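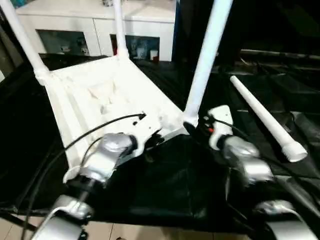

Notebook > Workshop > Seating > May

Morning, coffee in hand, back on the white chairs. I'd meant to spend today on the Pugh bench drawings, but the legs have been bugging me all week and I want to get something down before I forget what I tried.

The chair is the plain plastic one, molded seat, tubular legs that go into sockets underneath. It goes together fast, which I like. What I don't like is how differently the four sockets feel! Three legs on and I was pretty happy, and then the last one made me work for it. I pushed it in dry, it stopped short of the shoulder, I pulled it out, turned it a little, tried again and it stopped in the same place. Swapped it with its neighbor and the neighbor went home in the "bad" socket with no trouble at all. So it's the leg (or mostly the leg). There's a bit of flash on the top end that I could feel with a thumbnail – tiny, but enough.

Cleaned it up with the deburring blade, very light passes, wiped it, tried again. Better. Still tighter than the others but it seats. I put a pencil tick on the inside so I'll know it later.

Things I want to keep doing:

Work with the chair on its back on the black cloth. I was skeptical about the cloth (lint everywhere, and it slides if you lean on it) but white plastic scuffs if you so much as look at it, and dark cloth makes a dropped screw easier to find than the gray bench does. Legs pointing up and away from you gives the best angle on the sockets, too.

Get all the legs in by hand before any screw goes near a hole. I did it the other way on the first chair and had to back everything out.

Hand driver only on the seat holes. They're small, and the plastic is soft enough that I can feel it start to give well before I'd expect to stop. 18 turns on the long screws, then just snug. I tried the powered driver on the scrap seat and stripped a hole in no time.

Stumen sent the replacement foot caps, bag of 483, so we're set for a good long while. They're a hair stiffer than the old ones. Warm water for 3 minutes and they push on fine. Cold, forget it – I bruised my palm.

Wobble check on the floor by the door, where it's flattest. The finished chair had a slight rock, front right to back left. Pressed down hard on the seat, heard a click, rock gone. So one leg hadn't been all the way home after all, even though it looked it. Adding "sit on it properly" to the routine before anything gets a sticker.

Still open: ask Trultico whether the flash is a known thing on this batch, or if I just got unlucky. The Jirkton order is 2,548 legs and I am not deburring those with a hand blade, thank you very much. Also need a new blade. And somebody please bring back the small level, it was in the second drawer.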